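# Why Is a Camera Dark Inside?

A camera is a box with nothing in it but dark. People pay a lot for that dark. A hole at the front lets in some light, and the light lands on the back wall as a picture.

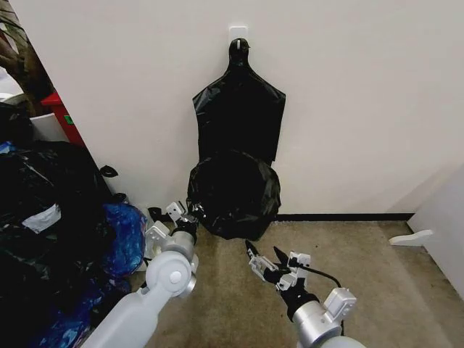
## Upside down, as usual

Light travels in straight lines. Light from your hat goes down through the hole and light from your shoes goes up, so you arrive standing on your head. Your camera turns you over and doesn't mention it.

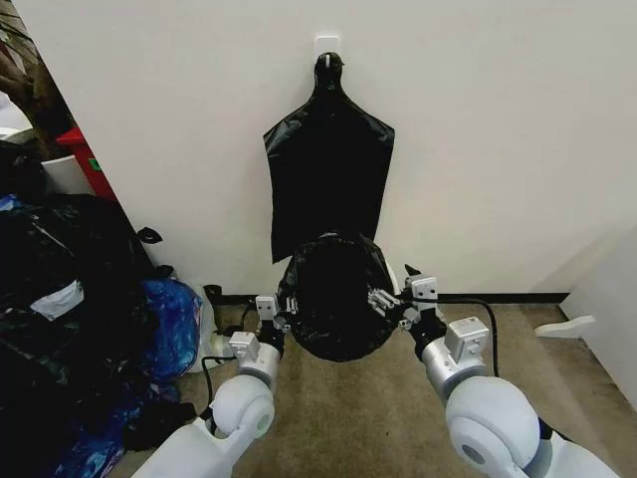 *Reading time: 2 minutes (3 if you have a little brother)*

A small hole gives a sharp picture but a gloomy one. A big hole gives a bright blur. A lens was invented to stop the arguing.

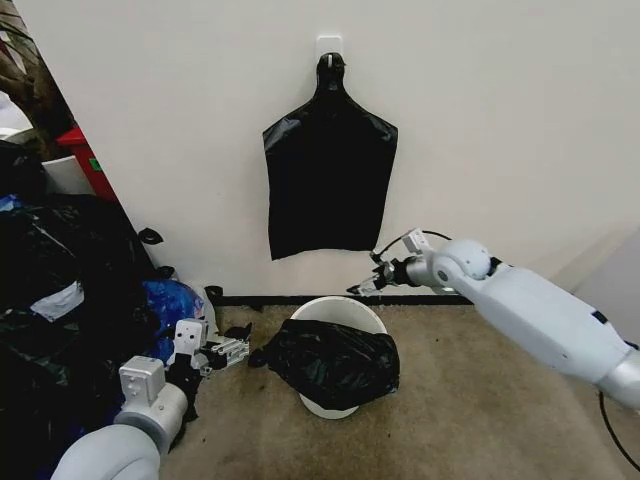
**Can I make one at home?**

Use a shoebox, with a pinhole at one end and tracing paper at the other.

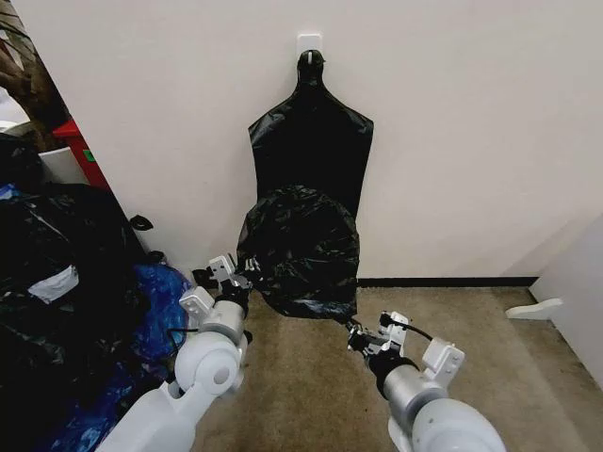 Shiny things are hard to photograph. They throw light back in little bright patches, and the dark parts go very dark. Look at the creases in the black bag on the wall: without those small highlights you'd hardly know it was crumpled. Ilir Dimitrov of Brorcombe once took 80 pictures of a spoon. He is in all of them.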